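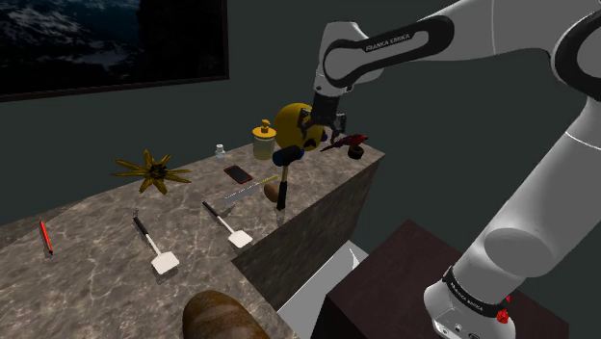

The Dewan Cycle is a sequence of nine linked short stories by Anoma Jayawardena, set in and above the drowned mining town of Dewan on the colony world Gretia. The stories can be read in any order, according to the author. Readers who have tried this generally go back and start with the first one.

Background

Jayawardena wrote the opening story, "Low Water, Dewan," while working nights at the front desk of a motel, and has said that its long silences are an accurate record of the job. It was published in the September issue of Standier, a small magazine of science fiction and fantasy that paid its contributors in copies. Two more stories followed there before the magazine closed. The remaining six were written for the collected edition from Rellness Press, which also supplied the map. The map puts the river on the wrong side of town, and a faction of fans regards this as a clue.

Setting

Gretia has two moons, a short growing season and a colonial office that answers letters a generation late. Dewan was flooded to make a reservoir. Its former residents live on the ridge overlooking the water and go on paying property tax on their houses, which the office still lists as occupied. In dry years the roofs come up, and people row out to check on them.

Plot

The first three stories follow Ressa Tohl, a tax assessor sent to value the underwater lots. She does this with great thoroughness, from a boat. In the middle stories the residents begin receiving mail addressed to the old houses, some of it from themselves. The longest, "Forwarding," is told entirely in change-of-address forms and is either the high point of the book or the place where people put it down. The last story returns to Tohl, now elderly and living on the ridge, as she appeals her own assessment. She loses the appeal. What comes up the stairs afterward is left to the reader — somewhat more than many readers would like.

Reception

Reviews of the collection were warm, if few. Critics admired the dry humor of the office letters and were less sure about the moons, which do very little. The question of whether the cycle is science fiction or a ghost story has taken up a good deal of space in fan newsletters. Jayawardena, asked to settle it at a reading, said it was a book about property tax.

Adaptations

A radio version of "Low Water, Dewan" was made with a cast of three. The sound of rowing runs under nearly every scene, including the ones set indoors.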